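4. First Installation and Test Cycle

This section covers placement, leveling, water connection and the first empty cycle of the Harura 7 front-loading washer. Read it through once before starting.

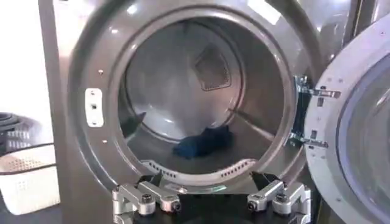
Two people are needed to move the machine. Keep the packing materials until the test cycle is complete – the transit bolts and their plastic sleeves must be refitted if the machine is ever moved to another address.

4.1 Removing the transit bolts

1. Stand the machine in open floor space with the rear panel accessible.
2. Loosen the transit bolts with the wrench supplied in the accessory bag. Turn counterclockwise.
3. Pull each bolt straight out together with its rubber sleeve.
4. Press a blanking cap into each hole until it clicks.

CAUTION: Running the machine with the transit bolts in place will damage the suspension. This damage is not covered by the warranty.

4.2 Placement and leveling

The floor must be solid and level. Carpet, raised platforms and loose tile are not suitable. On a suspended wood floor, place the machine close to a wall and across the joists where possible.

1. Slide the machine into position. Do not lift it by the door, the control panel or the detergent drawer.
2. Place a spirit level on the top panel, first side to side, then front to back.
3. Adjust the feet until the level reads true in both directions.
4. Press down on opposite corners of the top panel. If the machine rocks, lower the foot on the light corner.
5. Hold each foot still and tighten its locknut upward against the base.

Note: A machine that was level on the day of installation may settle. Check again after the first month of use.

4.3 Connecting the water supply

Use only the new hoses supplied. Hoses from a previous machine must not be reused, even if they appear sound.

1. Flush each supply valve into a bucket until the water runs clear.
2. Check that a flat washer is seated in both ends of each hose.
3. Connect the hose with the red collar to the hot valve and the hose with the blue collar to the cold valve. Hand-tighten, then give a further quarter turn with pliers.
4. Open both valves slowly and inspect every joint. Tighten any joint that weeps.

For cold-only installations, fit the Jarnholm Y-connector (sold separately) to the cold valve and run both hoses from it. Do not cap the hot inlet.

4.4 Connecting the drain hose

1. Clip the hose into the curved guide.
2. Hang the guide over the standpipe or the rim of a laundry sink, and secure it with the strap.
3. Insert no more than 7 inches of hose into the standpipe. A longer insertion can siphon water out of the drum during the wash.

4.5 Test cycle

Run the test cycle with no laundry and no detergent.

1. Plug the machine into a grounded outlet. Do not use an extension cord.
2. Close the door firmly and turn the selector to Rinse + Spin.
3. Press Start. The door locks and the machine begins to fill. The cycle takes about 17 minutes.
4. During the final spin, check that the machine does not walk or knock.
5. When the lock indicator goes out, open the door and check the floor behind the machine for water.

If error code 148 is displayed, the machine is not filling. Confirm that both valves are fully open and that neither hose is kinked, then press Start again. If the code returns, close the valves and contact Tindcombe Service with the model and serial numbers from the rating plate.

Record the installation month on the inside back cover of this manual. Routine cleaning of the drain filter and door seal is described in Section 6.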